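Breakfast trays, fruit bowls, and when do you stop buying mandarins?
Kitchen Table board > Fruit and Vegetables
Started 5 April 2025

mieke_vh
Hello everybody, I have been reading this board for a long while and finally have something to ask. It is a question about mandarins, but I'm afraid it wanders a bit, so get yourself a coffee first. 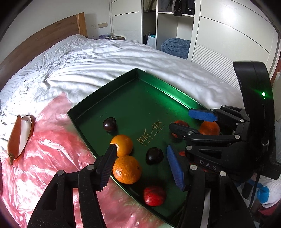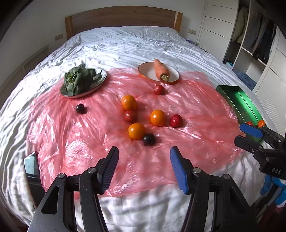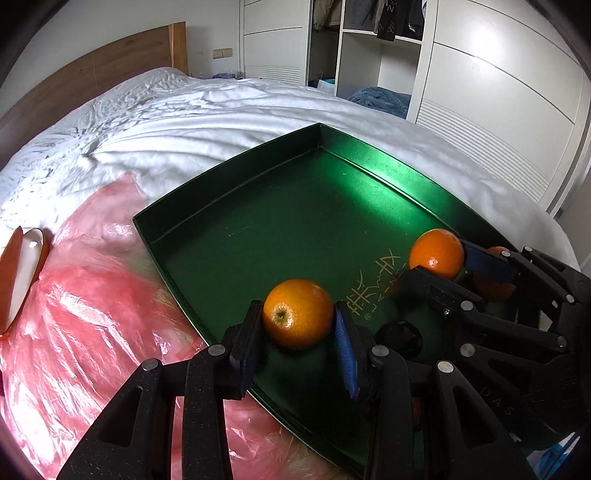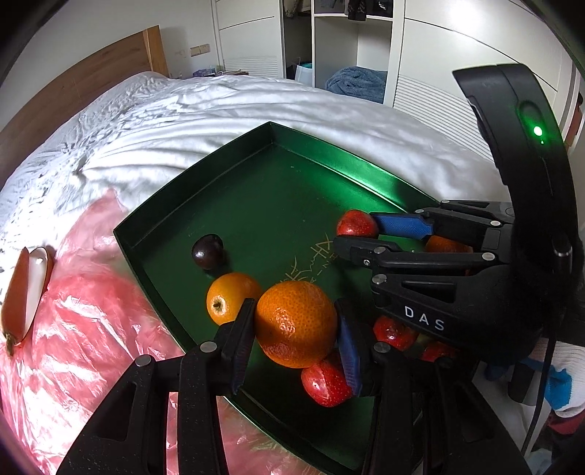 We are a household that eats its fruit at room temperature, and has been ever since my grandmother ran the kitchen. She kept everything out, all winter long, and would have been shocked to find an orange in a refrigerator. Now that I am the one doing the shopping I find that my mandarins go soft and puffy within days, while the plums I buy the same morning are still as hard as doorknobs. You can see the kind of mix I like to bring home, mandarins and dark little fruits side by side on the green tray with the gold lettering, and I would so love to keep them like that, all together where people will reach for them. My daughter Ieva says that is exactly my problem and that plums and citrus should never share a dish. My neighbor says she is talking nonsense. Who is right? And is it simply too late in the year for mandarins? I bought 14 of them last week from the Drimach market and half were dry inside, which made me quite sad because they looked lovely.

Warm greetings,
Mieke Van Hecke

laimute.p
Welcome, Mieke! So glad you stopped reading and started typing. I am on your daughter's side, but only halfway. Ripe plums do give off the gas that hurries other fruit along, and that part is well known. Citrus just doesn't care very much about it. A mandarin doesn't go on ripening after picking the way a plum or a banana does, it only gets older. So I would blame the warm room first, and the time of year second.

By April the easy-peeling kinds with loose skin are mostly tired. They have been sitting around, and the skin lifts away from the fruit, and inside it is all string and cotton. Pick them up before you buy. A good one is heavy for its size and the skin sits close. If it feels like there is air under there, put it back, however pretty the color.

lev_lysenko
I have to disagree with Laimutė a little, with all the friendship in the world. I buy mandarins right into spring and they are often sweeter than the ones in November, when everybody is so excited to see them that they don't notice how sour they are! The late varieties have a tighter skin and you need a thumbnail to get them going, but they are worth it. The puffy ones are usually early fruit that someone has kept too long. Ask the seller what they are called. If he doesn't know, ask when they came in. If he doesn't know that either, buy apples.

Also Mieke, where does the bowl stand? Mine used to be over the radiator, and I went on blaming the shop for two winters.

mieke_vh
Oh dear, Lev. It stands on the sideboard, and behind the sideboard there is a hot water pipe. I have just been to put my hand on the wall and it is as warm as a cat. Thank you, I feel rather foolish.

rutaluk
Hello Mieke, and hello old friends. I keep almost everything cold and I know this makes me unpopular here. Mandarins go in the refrigerator drawer in a cloth bag, and I take out what we'll eat that day, in the morning, so that they have lost their chill by lunch. They last me 17 days without trouble that way, sometimes longer. The plums stay out until they give a little at the stem end, and then they go in the drawer too. Strawberries go straight in, unwashed, and get eaten first, always.

What I will not do is store spinach anywhere near any of it. That really does yellow quickly beside ripe fruit, and I had a whole bag go on me over one weekend when I had left pears in the same drawer. Give it its own box with a piece of kitchen paper in it.

lev_lysenko
Rūta, a cold mandarin has no smell, and the smell is half of it! I know you let them warm up, but I have eaten at your table, and it wasn't lunch yet.

rutaluk
You were hungry and you took it from the drawer yourself, Lev. I remember it very well.

laimute.p
While you two sort that out – Mieke, how much are you buying at a time? Fourteen is a lot if there are only a few of you. When my boys were home I bought a big net and it was gone in an afternoon. Now I buy 500 grams, go again later in the week, and throw hardly anything away. I resisted it for years because the net is cheaper, but it isn't cheaper if you are composting the bottom layer.

And do turn them over now and then. One with a soft spot underneath will spoil whatever it leans on, and that green mold moves fast.

mieke_vh
There are three of us, and one of the three eats only bananas, so I believe you have found me out, Laimutė.

Here is what I will do. The bowl moves to the hall, where it is cool but we all still pass it. I'll buy fewer and ask for the late kind. Plums get a dish of their own until they soften, mostly so that Ieva can feel she has won. And Rūta, I am going to try the drawer for half of them and keep the other half out, and see which ones my husband complains about.

One more thing, if you have the patience. Is there anything to be done with the dry ones? I can't bring myself to throw them out.

rutaluk
The peel is still good if they are unwaxed. Scrub them, take the peel off in wide strips, and dry it on a rack until it snaps. I put a strip in with rice, or in black tea. The insides I would simmer with a few of those hard plums and some sugar, and strain out the strings.

lev_lysenko
Seconding the plums and sugar. Put in a little cinnamon, and let it cool before you decide whether it's too sour.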